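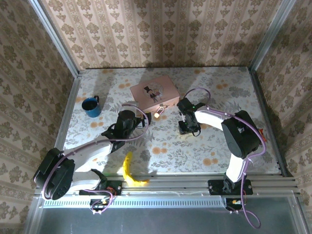

Laut Bernardo Macedo liegt die Tischauflage seit April an der Vorderkante nicht mehr plan, und man solle Punkt 4 bitte nicht wieder pauschal mit "i. O." abzeichnen. Der Einwand ist übernommen, siehe Bemerkung dort.

Prüfliste Tischplatz mit dreiseitiger Einhausung
Standort: Murnedow, Platz 2
Stand: 15. Mai 2022
Bewertung: i. O. / Mangel / nicht geprüft

1. Wandflächen
Tapete (beige, Streifen mit floralem Damastmuster) auf Ablösungen, Blasen und offene Stöße prüfen.
Ergebnis: i. O.
Bemerkung: Bei Ersatz dieselbe Charge verwenden. Restrolle liegt bei Mujić, Länge reicht für eine Seitenwand.

2. Eckprofile
Aluminiumprofile in den beiden hinteren Ecken auf festen Sitz prüfen, Schrauben nachziehen.
Ergebnis: i. O.
Bemerkung: Linke Ecke eine Vierteldrehung nachgezogen. Grat am oberen Ende entfernt.

3. Vordere Profilschiene
Nuten frei von Spänen und Klebstoffresten, Schiene ohne fühlbares Spiel.
Ergebnis: i. O.
Bemerkung: Nuten nur mit Pinsel oder Sauger reinigen, keine Druckluft - der Staub setzt sich sonst in der Tapete fest.

4. Tischauflage (helle Auflage mit Blatt- und Blütenmuster)
Ebenheit, Kanten, Verrutschen unter seitlichem Zug.
Ergebnis: Mangel
Bemerkung: Vorderkante hebt sich um fast 2 mm. Neues doppelseitiges Band von Bonik, Breite 26 mm, ist bestellt. Bis zum Austausch Kante vor jeder Schicht andrücken und keine flachen Teile dort ablegen.

5. Lüftungsstreifen vorn
Schlitze frei, keine Abdeckung durch Papier oder Folie.
Ergebnis: i. O.
Bemerkung: keine

6. Kabel und Leitungen
Mantel auf Scheuerstellen prüfen, Steckverbindungen auf Sitz. Herabhängende Schlaufen außerhalb des Fußbereichs führen.
Ergebnis: nicht geprüft
Bemerkung: Nur im spannungsfreien Zustand. Nachholen beim nächsten Termin.

7. Gegenstände auf dem Tisch
Schachteln und Kleinteile auf scharfe Kanten und lose Klammern prüfen, Beschädigtes aussortieren.
Ergebnis: i. O.
Bemerkung: Ersatz über das Lager Tutstead, Anforderung mit Platznummer.

Nächste Prüfung: nach 1.000 Betriebsstunden oder nach Austausch der Auflage. Punkt 4 und Punkt 6 sind getrennt abzuzeichnen.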